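Doten four-finger hand, second week

I went into this expecting to send it back. We already have a two-jaw gripper from Irnetti that does the dull work, and the Doten costs a good deal more for fingers I wasn't sure we needed. Khang Lưu asked for a fair trial, so it got one: 96 picks out of the light blue bins and onto the belt, mostly boxed goods and flat packs in plastic wrap.

The hand dropped 27. A few of those I'd put down to our own grip settings, but not most. Boxes with stiff corners went fine. Shrink wrap was the trouble. The fingers close well enough, then the plastic slides and the item turns in the grip before it's over the rail. Doten's sheet says the fingertips suit "all common packaging," and I would like to know whose.

The wrist camera is a mixed bag too. It comes bundled, you can't buy the hand without it, and the mount lets a lot of the hand into the view. Xuân Doãn thinks you get used to it. I spent an afternoon masking out fingers and I haven't. For sorting out which package is on top I kept going back to our fixed camera beside the belt.

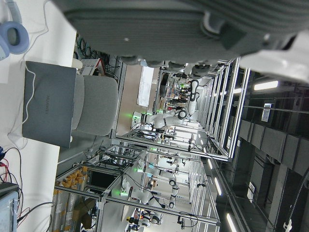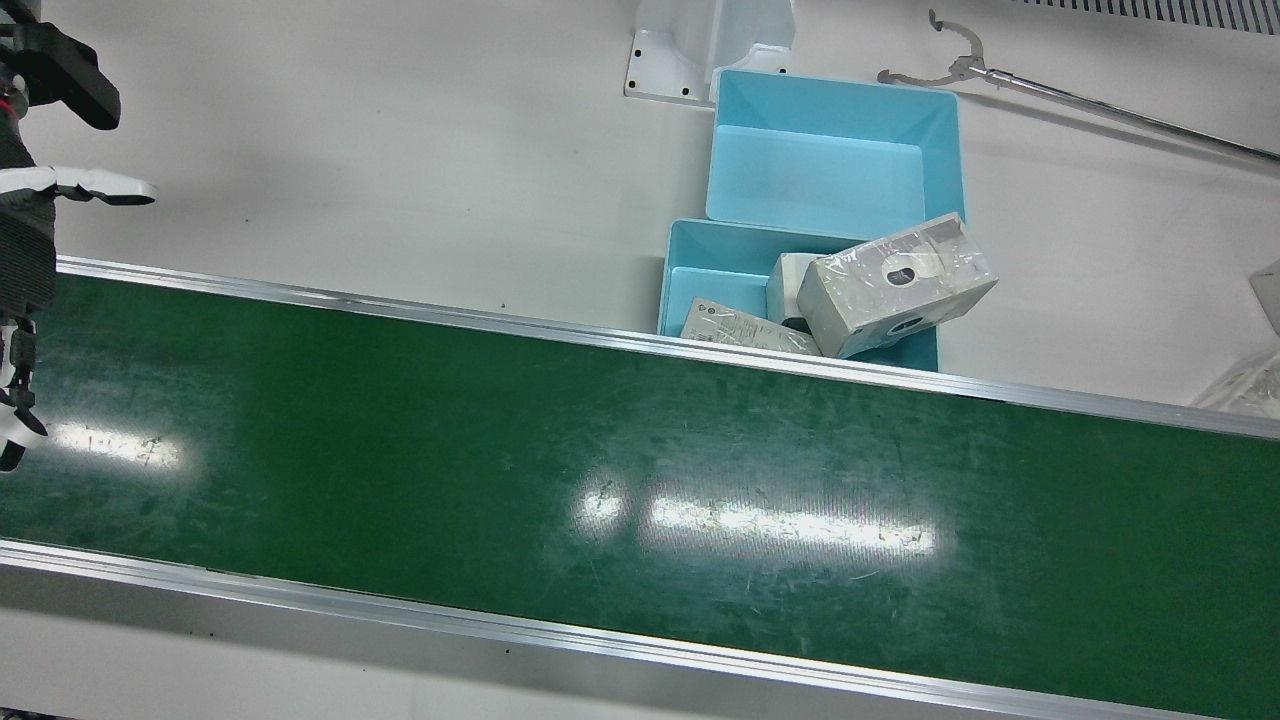
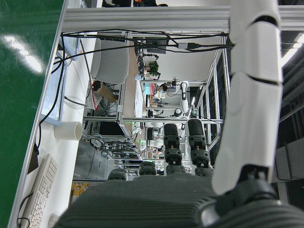
Wrist camera (first and third), fixed camera (second).

Setup took around 6 hours, against the one hour promised, and most of that was the controller refusing to see the second arm. Support answered on Tuesday with a link to the manual I had open. The cable clips are flimsy. I've replaced two with zip ties.

What I did like: the finger joints are quiet, the palm plate comes off with four screws, and the force readout is steady enough to be worth logging. Nhung Phan got it holding a thin carton without crushing it, and the Irnetti can't do that at any setting we've tried.

Would I pay for it out of our budget? For soft or odd shapes, maybe, if they fix the fingertips. For boxes into bins, no. We're keeping it until April and trying the rubber tips Guvwood sells, at our own expense.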